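Asunto: Re: [cine-formatos] Relación de aspecto de la copia restaurada de Preltidham
Fecha: 2025-01-10
Lista: cine-formatos

Hola a todos:

Respondo por partes, con el mensaje anterior citado donde hace falta.

> He visto la edición de Grarkico y me parece que la imagen está
> recortada por arriba en casi toda la primera bobina. En la edición
> antigua de Le Goff se veía más techo en la secuencia de la pensión.
> ¿Alguien sabe si la copia de estreno era 1,37 o 1,66?

Las dos cosas son compatibles. Preltidham se rodó con ventanilla completa y se compuso para proyectar en 1,66. El negativo contiene, por tanto, más imagen de la que el operador quería enseñar. La edición de Le Goff se hizo a partir de un internegativo sin máscara y reproduce el cuadro entero en 1,37, con el micrófono asomando en al menos 4 planos. La de Grarkico aplica la máscara, y en eso no le veo objeción.

El problema está en la posición de la máscara. En la primera bobina el recorte no está centrado: quita más por arriba que por abajo. He comparado 20 planos fijos de ambas ediciones, superponiendo fotogramas y ajustando la escala con los marcos de las puertas. El desplazamiento es constante hasta el cambio de bobina y desaparece después. Eso apunta a un error de ajuste en el escáner o en la conformación, y excluye que fuera decisión de los restauradores plano a plano.

> También noto que dura menos. La ficha da una duración y el disco
> otra. ¿Falta metraje?

No falta metraje, al menos en el disco que tengo. La edición de Le Goff corre a 25 fotogramas por segundo y la de Grarkico a 24, así que la comparación directa de minutos no sirve. La ficha que citas procede del catálogo de Kurden, que mezcla duraciones de archivo con duraciones de vídeo sin indicarlo. Conté los planos de las dos versiones: 949 en ambas, incluidos los rótulos iniciales. Hay una diferencia de ocho fotogramas en el fundido que cierra la escena del muelle, atribuible a un empalme reparado.

> El sonido me suena más apagado que en la edición vieja. ¿Es cosa
> mía o han filtrado demasiado?

Un poco de cada cosa. En la edición vieja la voz suena más aguda por la aceleración a 25, y eso se percibe como brillo. Corregida la velocidad, la diferencia se reduce mucho. Queda una atenuación por encima de 6 kHz que sí parece filtrado, sobre todo en los diálogos de interior. En los exteriores del puerto el ruido de fondo está intacto. Supongo que trataron las bobinas por separado, con criterios distintos, pero es una suposición: el folleto dedica dos líneas al sonido y ninguna menciona el soporte de partida.

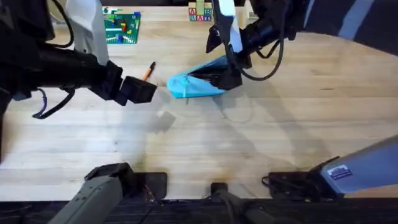

Sobre el plano del reloj de la segunda bobina, que algunos dabais por añadido posterior, sigo pensando que es original. El grano coincide con el de los planos contiguos y la numeración de borde es correlativa, según la hoja de montaje que reproduce el folleto. Lo que desconcierta es la composición: un elemento entra en horizontal por la izquierda, otro baja desde arriba y el centro queda como punto de fuga de los dos. Es la misma disposición de los dos brazos negros sobre la mesa de madera clara, uno apuntando a la derecha y el otro inclinado hacia abajo y a la izquierda. Con la máscara de 1,66 bien puesta, el elemento superior conserva longitud suficiente para que se lea la diagonal; con la máscara desplazada hacia abajo pierde casi un tercio y el plano se desequilibra. Si el defecto de la primera bobina afectara también a la segunda, se notaría ahí antes que en ningún otro sitio, y no se nota.

> Por último, ¿merece la pena cambiar de edición?

Depende de para qué. Para estudiar el encuadre conviene tener las dos, con la salvedad de la primera bobina en la nueva. Para verla sin más, la de Grarkico: el contraste de las escenas nocturnas es muy superior y los subtítulos están revisados – quedan dos erratas, ambas en la escena de la subasta. La tirada anunciada es de 1000 ejemplares y desconozco si habrá segunda.

He escrito al editor para preguntar por la máscara y pedir, si procede, disco de sustitución. Me han contestado que lo consultan con el laboratorio y que darán respuesta en marzo. Reenviaré aquí lo que digan.

Si alguien conserva una copia de proyección en 16 mm, me interesaría saber si lleva la máscara impresa y a qué altura. Basta con la medida desde la perforación al borde superior de la imagen, en cualquier plano de la primera bobina.

Un saludo.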